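Last updated: June
Reading time: 2 min

Anwara Kumarasinghe

1/ My team has a small budget for recording hand work, so that the Flillutum arm can learn from it. I did the planning for the purchase and I want to share it, maybe it helps another small lab. Prices are in dollars, before tax.

2/ First line of the budget was controllers, gloves and wrist trackers. Our quote from Damanwood was 1603 for one full set. Fevov quoted 1190 for the same list, but the straps were not included, and shipping was extra.
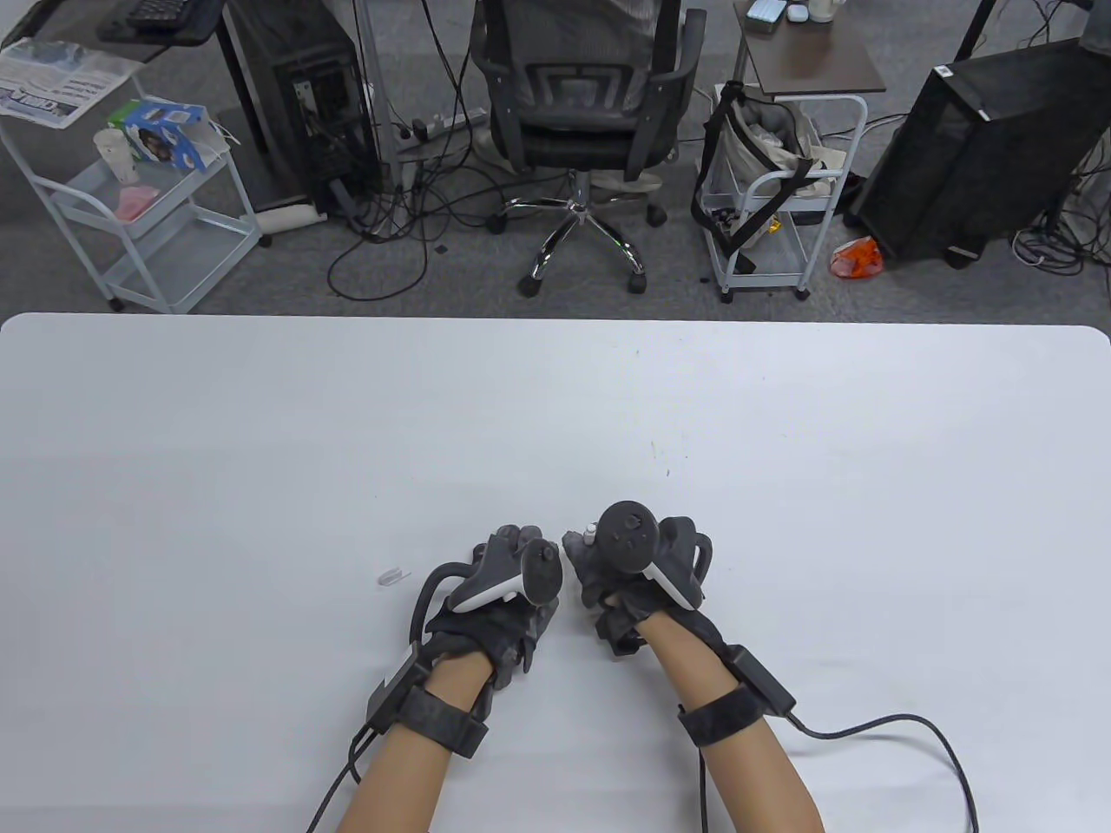 Controllers in the hands, one tracker on each wrist.

3/ Please put cables in your budget. I forgot them completely in the first version. Each wrist tracker has its own, and you want enough length that the arm can move freely over the table. I now write 3 spare cables in every plan.

4/ Gloves are a consumable, like printer paper. I moved them from "equipment" to "supplies", and the approval became much faster. Ask your finance person which colour of money is easier!

5/ The objects for the tasks cost almost nothing. A marker and a small printed paper are enough for many recordings. I had reserved too much here and gave it back to the cable line.

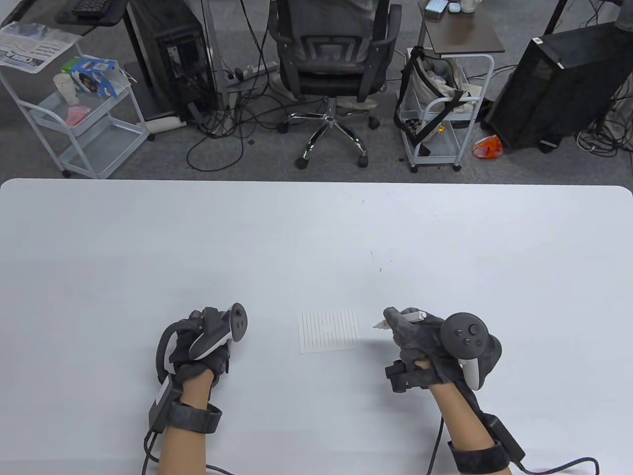 Marker in the right hand, small sheet with lines on the table.

6/ Paul asked me why we do not buy 2 sets at once. The answer is table space. A big white table with nothing else on it is also equipment, and somebody has to give up desks for it. Measure your floor before you sign.

7/ Check also the light. Our tabletop is shiny under the ceiling lights, so a matte cover is on my list for the next quarter. I am still waiting for the offer.
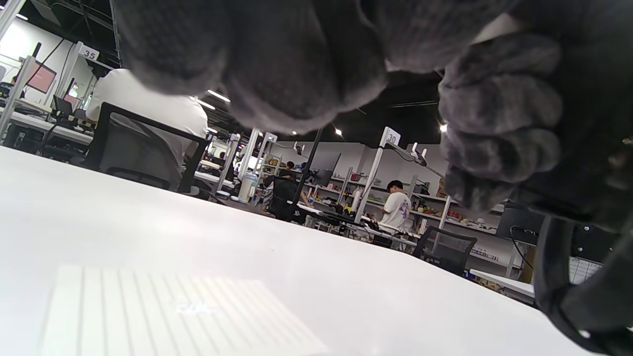 Grey glove close up, with the workspace behind.

8/ If you have bought straps separately, please write me which ones. I must decide between the two quotes before the end of June, and I am leaning to Damanwood.

Contact | © Anwara Kumarasinghe | Back to top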